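So I finally get to write the page for the Kallcombe hand-held gripper pair! I'm Sebastião Cavalcanti, I look after the cloth-handling work, and I've been bugging everyone about black laundry since March.

The pair is for teaching robots by doing the job yourself. You hold the grippers, you handle the clothes, and the recordings go into Cistgate (our training code) – no robot arm needed in the bedroom. For the Floscombe study we collected 315 runs with dark clothes, plus 600 with mixed colors from earlier. Training on both sets together gave us much steadier two-handed lifts than the mixed set alone, and I was so happy I printed the chart.

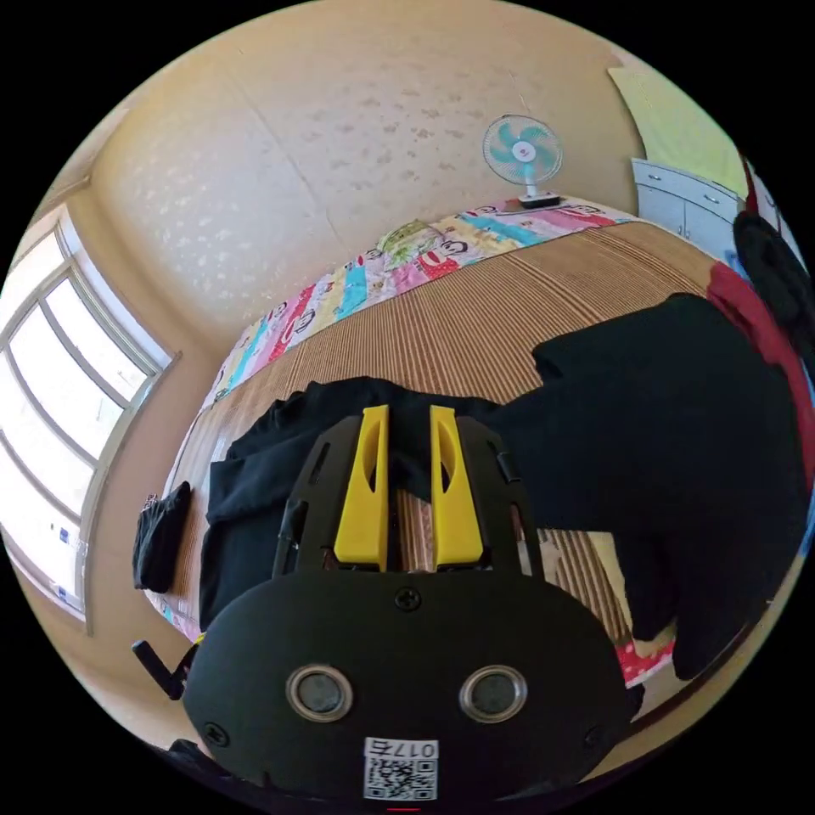
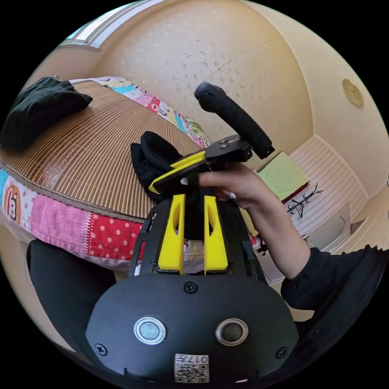
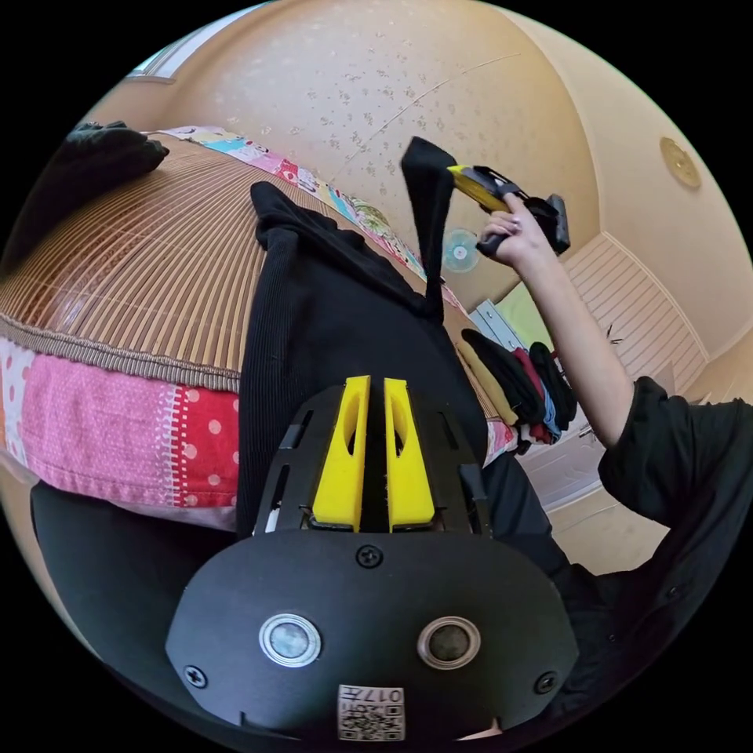

Kallcombe yellow-finger gripper with black fabric, bedroom session.

Black on black is mean to a vision model! Folds vanish, straps vanish, and the policy grabs at nothing. What helped us most was slowing down at the handover, when both grippers have hold of the same piece, and throwing in plenty of messy starts (I'm good at those).

You get 2 grippers, spare fingers and the Eberhard calibration sheet. Please do the sheet first, I skipped it once and lost an afternoon of runs.

Contact: Sebastião Cavalcanti, Kallcombe | © 2020 Kallcombe | Back to top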